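Five Fingers or Two? A Month of Robot Hands in Clallville

By Mareike Thiele

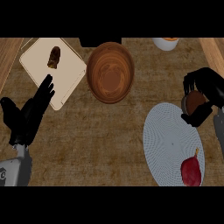
I should own up straight away that I went into this a two-finger person. I've written about parallel grippers for years, I like them, and I once talked a bakery owner out of buying anything fancier (she still sends me shortbread, so I can't have been too far wrong). Then in July Anil Kandasamy rang from the Tresley lab and asked if I'd like to come and drive a pair of multi-fingered hands in simulation, on a kitchen table job, against the same job done with plain jaws. Of course I said yes. I had my thermos packed before he'd finished the sentence!

Tresley sits upstairs from a tile showroom in Clallville, and the whole outfit is four people and a great deal of cable. Anil runs the simulator. Sang Ngô wrote the controller, which they call Rirnier, and she is the person you want beside you when a virtual thumb goes through a virtual table. The idea is that you wear a pair of gloves and the arms on screen copy your wrists and fingers as best they can. It's two arms, two black hands and a tabletop of ordinary stuff: a cutting board, a wooden bowl, a woven placemat, some food.

My first task was to pick up a round brown thing and move it across the table. I called it a muffin, Sang called it a bun, and we never did settle it. With the hand, you come in from above, let the fingers close over the top and tuck the thumb underneath, pretty much as you would at morning tea. I got it on my second go and was unbearable for the rest of the morning.

The jaws were another story. Same arm, same controller, same bun (fine, Sang, bun), and I kept squeezing it off centre so that it tipped over as soon as I lifted. You can do it if you line up properly and go slowly, but I'm not a patient driver, and a dome is about the meanest shape you can hand to two flat pads.

So the fingers win? Well, hang on. Next we tried the small stuff, like the dark little roasted-looking morsel that sits up on the cutting board, and my smugness went out the window. A big splayed hand covers half of what you're trying to look at. From the overhead camera I could see my own knuckles beautifully and the food hardly at all, and the board's raised rim kept catching my fingertips on the way in. The two-finger gripper nipped down over it and lifted it clean, again and again. I may have said "told you so" to an empty chair.

Anil's colleague Ifeanyi Ogunleye has been keeping proper score. He ran 300 trials on each setup, 600 in all, with 14 drivers who ranged from old hands to somebody's nephew. I'd expected one neat winner and he wouldn't give me one. "It changes with the object, and it changes with the driver," he told me, scrolling through a spreadsheet at a speed that made me queasy. The nephew was very good, by the way.

What did surprise me was how much the camera mattered. On the Wednesday we switched from the overhead view to one mounted low near the left wrist, and my small-object grabs with the hand improved within minutes. Sang wants both views on screen together. I tried that too and found my eyes ping-ponging between them, so I'd take the wrist view for fiddly bits and the overhead for everything else.

The other thing is tiredness. After an hour in the gloves my forearms ached, and I'd started holding my left hand wide open over the table while the right one did all the work. The arm copied that faithfully, too. With the jaws you're only ever pinching, and I could have kept going until tea.

Andor Bodnár, who looks after the real arms downstairs at the back of the showroom, reckons simulated bread is far too well behaved. It doesn't crumble, he says, and it doesn't leave butter on the fingertips. He's setting up the same table with real crockery and a tray of baking from the shop on Mathew Street, and he's asked me back to drive. I've said I'll come if we can start with the bun. Sang has already booked the jaws for the first session.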